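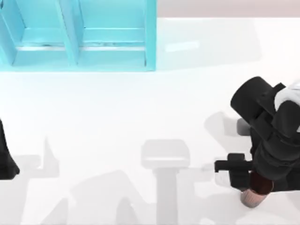
Storage and fittings

The Handmont Tool and Toy Library has now spent the shelving line of its grant, and has very little left to say about shelving. The old church hall cupboards held most of what we lend, provided you took out the tents to reach the jigsaws and put the jigsaws on the floor to reach the drill. The new layout gives toys their own side of the room. Tools go on the other, at a height that has already been the subject of two letters, one from a tall member and one from a short one. We have moved one board down and consider the matter closed.

Report to the Magnusson Fund, 10th August

Membership

We told you in our application that we would reach 200 member households by the end of the summer. We have reached 200, though the last few joined in the final week of July after we put a carpet cleaner in the window with a sign saying "members only". We had run a leaflet campaign in the spring with a slogan and a logo. The carpet cleaner did better, and cost less than the logo.

Most new members come from the Cliltatov estate, as we hoped. The bus still stops short of the hall, so anyone borrowing a hedge trimmer has to walk the last stretch with it. We have written to the bus company. They have thanked us for our interest in buses.

Lending

The most borrowed items this period were the carpet cleaner, the long ladder, the wooden train set and the gazebo. The least borrowed was the pasta machine, which has been out once and came back with a note reading "no". We are keeping it for now, mainly out of loyalty.

Late returns are our main headache. In the application we proposed a system of friendly reminders. Friendly reminders get friendly replies, and the ladder stays where it is. From July we have charged a small fee after the second reminder, which has brought back nearly everything except the gazebo. We know where the gazebo is. We can see it from the hall.

Repair mornings

You funded 40 repair places and all 40 were taken. People brought toasters, lamps, a music box and one lawnmower that had plainly been in a pond. A good number of things went home working. We did not keep proper figures for this until halfway through, when we found the form you had sent us, and we will do better in the next period.

The waiting list is now longer than the programme. We would like to run the mornings twice a month, but the hall is let to a dance class on the other Saturdays and the dancers were there first, a point they make often.

Money

Of the £4,000 awarded, the shelving, the safety testing and the first half of the insurance are paid. The second half of the insurance falls due in the autumn and is set aside. We underspent on printing (see leaflets) and overspent on padlocks, after buying a set that all opened with the same key. With your agreement we would like to move the printing money to replacement parts, chiefly fuses and drill bits, which members treat as a kind of gift.

The booking system

We moved from the paper ledger to the Flelora booking software in July. It is a clear improvement, and we have kept the ledger going alongside it for anyone who asks, so every loan is now recorded twice and the two records disagree — usually over the ladder. The ledger will be retired once we have worked out which of them is right.

Next period

Second round of safety testing, before the heaters go out.
A trial evening opening, if the hall can find us a key.
A decision on the pasta machine.
Return of the gazebo.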